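Hunberg Hanging Cell, Two-Arm Tabletop Version

Setup and upkeep notes for owners

The Hunberg cell hangs socks. We sell it to people who have a lot of socks to hang, or who are teaching a machine to do it, and the second group buys more spare parts. It ships as a two-arm base, a tabletop, a rod with two posts and a box of small things you will lose.

What follows assumes the arms are bolted down and have passed the self-check. If they haven't, go back to the Gekach controller manual, which is longer than this page and has fewer opinions.

Setting the rod and hanger

Put the posts up first, then the rod, then the hanger. Run the arms to the ready pose before you fix anything to the rod, with a second person at the stop button. Each gripper should come to rest under its own half of the hanger. If one arm has to reach across the middle to get to its clips, the hanger is off center or the base is, and the hanger is much easier to move.

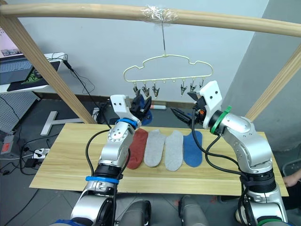 Hanger height is the setting people fuss over, and most of them fuss in the wrong order. Get the arms into the ready pose and bring the hanger to them. With the grippers sitting just beneath the two groups of clips, three clips to a side, you have the layout we tune for. The thin wire drop from the rod is fine, and so is clear tape to hold it at the center. We tried a machined bracket for a while. Aoi Noguchi in our workshop still has a drawer of them, and the tape has outlived every one.

Lay the socks flat with the cuffs toward the robot and the toes toward the back. Leave a gap between them wide enough for an open gripper. Four at a time suits this tabletop.

Check the cable runs before you start a session. Let them hang down the arm with enough slack for the wrist to turn, then move each wrist through its full travel by hand with the power off. A cable that goes tight will win the argument with its connector sooner or later.

Clips

The clips do most of the work and get none of the maintenance. Squeeze each one by hand once a week and listen to it. A clip that grates gets replaced. A clip that needs noticeably more force than its neighbors also gets replaced, however nice it looks.

Check the wire loops too. Each should swing freely on its hook and come back to hanging straight. If it doesn't, take the clip off and straighten the loop with pliers, away from the cell. We have watched a customer do it with the gripper. Once.

Gripper fingers and pads
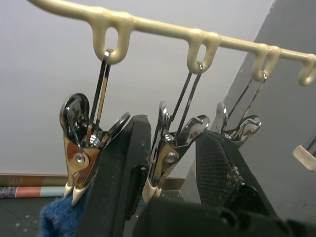 Finger pads are a wear part, and we rate a set for 4000 grips. Lint gets to them well before that. The fine crosshatching on the pad is there for hold, and it collects debris with real dedication; pale specks like those on the black fingers are your cue to get the brush out. Fuzzy fabric is the worst offender, so after a run of anything like the blue piece in the near clip, clean the pads whether they look bad or not.

Power off and open the fingers. Brush along the grooves in one direction, then the other, and wipe with a dry cloth. Skip the solvents. Kiyoshi Hirano tested several on the pad material and the kindest of them left it slick as soap.

To change a pad, peel from the top edge, clean the finger face, press the new one on and leave it for 22 minutes. Then rerun the grip calibration. The Akpalu pads sold for the older cell will fit if you push hard enough. Please don't push hard enough.

In the spares box

Pad set, 2 pairs
Clips with wire loops, bag of six
Brush and dry cloth
Hanger wire, 300 mm

Orders placed on a Sunday go out when Tetsuya Yokoyama has had his coffee the next morning. Give the serial number from the base plate when you order.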